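Kitchen triangle

The kitchen triangle, also called the work triangle, is a rule of thumb in home design. It holds that the sink, the stove and the refrigerator should sit at the corners of an imaginary triangle, with short and unblocked walks between them. The rule is repeated in most home improvement guides, often as settled fact, although the evidence behind it is thin.

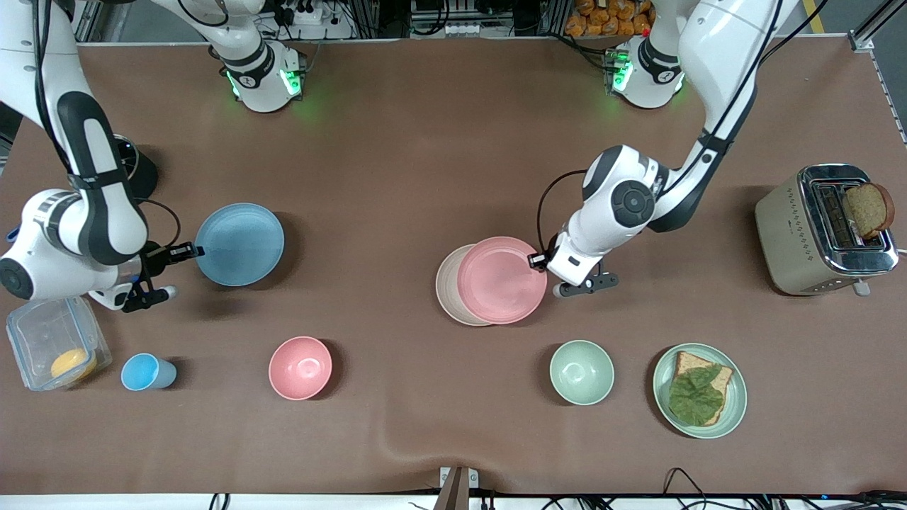 The idea grew out of efforts in the first half of the twentieth century to study housework the way factory work was studied. Observers counted steps, drew paths on floor plans and timed small chores. Supporters claimed that a better layout would save the cook many hours a year. Such claims usually assumed one person, cooking full meals from scratch, in a closed room used for nothing else.

The rule in practice

Most versions of the rule set a shortest and longest length for each side of the triangle and a limit on the total. They also say that no cabinet or table should cut into a side and that foot traffic should not pass through the middle. The exact numbers differ from one guide to the next, and few guides say where their numbers come from.

Designers apply the rule loosely. In a galley kitchen the triangle is squeezed nearly flat, and in a kitchen built along one wall there is no triangle at all. Both layouts are still described in sales material as "following the triangle," a claim that is hard to test and seems to mean little more than that the three fixtures are present.

Criticism

The main complaint is that the rule ignores the counter. Much of the work in a kitchen is chopping, mixing, plating and clearing, and a plan can meet every triangle limit while leaving no useful space beside the stove. Microwaves, dishwashers and second sinks have no place in the original scheme. Households where two people cook at once fit it poorly.

The design writer Saoirse Hanrahan has called the triangle "a drawing aid that got promoted to a law." She points out that step counts are easy to collect, so they get collected, while lifting, bending and waiting for a free burner are mostly left out.

A survey of 300 homes in the town of Stirport is sometimes cited in the rule's defense. It was paid for by Salminen, a cabinet maker, and reported that 80 percent of owners with a triangle layout were satisfied with their kitchens. No figure was given for owners with other layouts, so the result says nothing about whether the triangle made any difference. The full answers were not released.

A smaller study by Edin Mujić followed 21 households through a month of ordinary cooking. In 17 of them, the most common walk was between the sink and the nearest stretch of open counter — a trip the triangle does not include. Mujić warned that the group was too small to settle the matter, a caution often dropped when the study is quoted.

Alternatives

Work zones are the usual replacement. The room is divided by task, such as storage, preparation, cooking and cleanup, with tools kept where they are used. The approach suits large kitchens, though it has been tested no more carefully than the triangle, and it tends to call for more cabinets. Firms that sell cabinets have been quick to recommend it.

See also: Galley kitchen; Kitchen island; Time and motion study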